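The arm passed its test. So why was someone bleeding?

Opinion

Every company that sells an assembly robot will tell you about the cycle time. Ruvberg's arm at the Ratarby plant puts a pen together in a few seconds, or did until 25th September, when it closed its fingers on a barrel that wasn't seated in the tray, pushed anyway, and sent a refill point-first into the back of a worker's hand. Four stitches and a tetanus shot. The company's notice called it "an unplanned contact event". I call it a stabbing, a small one.

I have read the incident summary twice now and I am less impressed each time. The force limit on the arm was set at 102 newtons. The original setting, the one in the safety case the plant signed off on, was 72. Somebody raised it because the press-fit on the new barrel was stiff and the arm kept stopping. It stopped 183 times in the last week at the old limit, and every one of those stops was logged as a nuisance fault. I would have thought that a machine which stops that often is trying to tell you something about the parts.

The parts are the bit that interests me. Before you believe anyone who says pen assembly is a solved problem, go and do it by hand at a plain table, with the refill between your finger and thumb and the barrel in your other fist. It is fiddly. You feel for the opening, you back off when the thing catches, you turn it a little and try again. Your fingers do all of that without being asked, and they do it with almost no force at all.

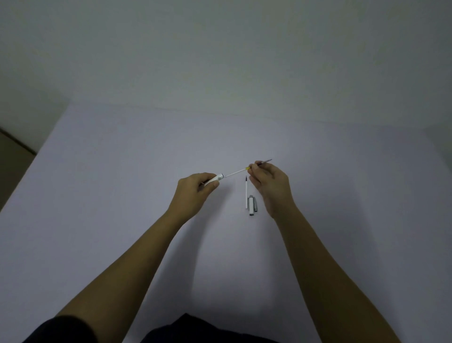
Myrto Sfakianakis thinks I'm being unfair to the arm. Her view, put to me in a long and fairly cross email, is that people jab themselves with refills all the time and no one writes a column about it, and that a properly guarded cell would have made the force limit beside the point. She would rather see a cage than another argument about newtons.

She's right about the guarding. There wasn't any, as the whole pitch for this class of machine is that you don't need it. Take away the fence, save the floor space, let people work shoulder to shoulder with the thing. Fine, but then the force limit is the fence. You can't sell the plant on having no barrier and then let a shift lead change the only number standing in for one, from a touch screen, with a password that was taped to the cabinet.

And I don't accept the comparison with people jabbing themselves. When I slip, I slip with my own strength and I let go. The arm at Ratarby held on. According to the summary it kept pressing for 2 seconds after contact, because the software read the resistance as a stiff fit and did what it had been told to do with stiff fits. That's a long time to have something sharp in your hand.

Ruvberg's answer is an update, named Lalia, that promises to "learn the feel of the task" from recordings of human hands. I'd like to be persuaded. I've watched people do this job, and the hard part is over in an instant: the wee hesitation, the fingers hovering near the nib before they commit. Whether a model picks up the hesitation or only the push is the question I'd want answered, and the brochure has a lot to say about throughput and nothing about that.

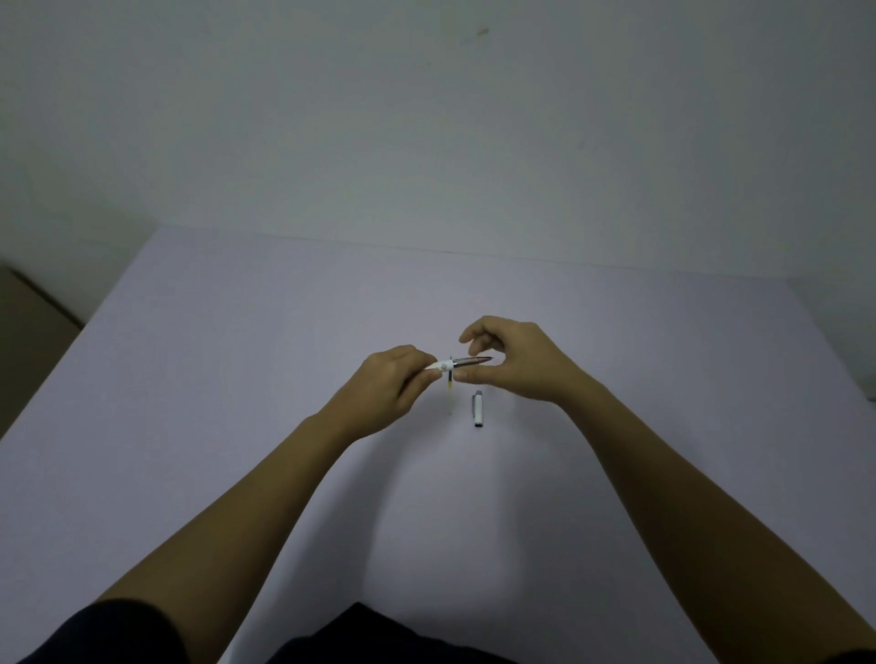

Fitting a pen by hand, with the cap set down on the table.

What would I ask for? A locked force limit, for a start, with any change going back through whoever signed the safety case. Stops counted as warnings and read by a person -- an actual person, with the authority to shut the cell down. And the logs given to the people who work beside the arm. The worker at Ratarby had no idea the setting had been changed. She found out when I did, from the summary.

Management says the arm will be back in service in November. The stiff barrels, as far as I can find out, are still on order from the same supplier, Ban, to the same tolerance. I've asked whether the limit has gone back to its old setting and was told the matter is "under review".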